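3.2 Work surfaces and the placing of everyday writing tools

The second part of the study dealt with the shared tables at the Hakmont and Clilton sites. Staff at both sites had reported that pens, markers and other small items were often left where they had last been used, and that time was lost in looking for them. The study did not set out to measure tidiness as such. It asked whether the colour and layout of a work surface had any bearing on how soon a misplaced writing tool was noticed and put back.

All tables used in this part had a white top and were placed against a plain, pale wall. Shelves, notices and trays were kept away from them so that the tool would be the main small item on the surface. A dark writing tool was preferred for most sessions. Earlier work under the Lustar project had suggested that light-coloured pens were overlooked more often on white tables, and we wished to keep that effect separate from the effect of position.

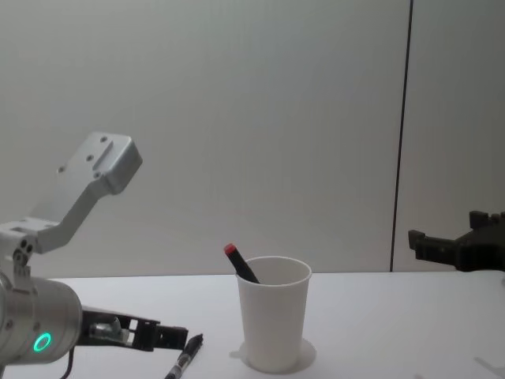
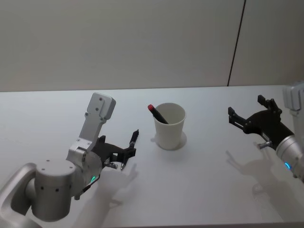
Figure 4. White tabletop and plain wall, with a black writing tool lying on the table (first view) and held nearly upright (second view).The position of the tool was recorded in one of two ways. A tool was "at rest" if its full length lay on the table, and "raised" if it was held clear of the surface in any direction. Tools standing in a cup or holder were left out, as neither site used holders during the study period. Where a tool had rolled against the wall, it was still counted as at rest.

In total, 456 entries were made across the two sites. Of these, 172 came from Hakmont and the remainder from Clilton, where the tables were in use for more of the day. Entries were made on a paper form and later copied to a shared file. A further 66 forms were set aside before the count began, as the position had not been filled in.

Of the Hakmont entries, 157 recorded a tool at rest. Most of these placed it near the middle of the table, within easy reach of a person standing at the front edge. Tools left near the back edge were reported less often, but they tended to stay there longer — in several cases until the table was next wiped down. The same pattern was seen at Clilton, although the tables there were deeper and the back edge was harder to reach.

The type of tool also mattered. Markers were returned sooner than pens at both sites. Staff comments suggest that a marker was more likely to be wanted by the next person, while a pen was often assumed to belong to somebody and was left alone. This agrees with the account of shared desk supplies given in the Akbulut report, which found that unlabelled pens were the items least likely to be moved.

Lighting was not varied. The centre of each table was evenly lit during all sessions, and the results should not be applied to darker rooms or to tables with a patterned top. The effect of a dark surface is taken up in Section 3.3, using the same form and the same two terms for position.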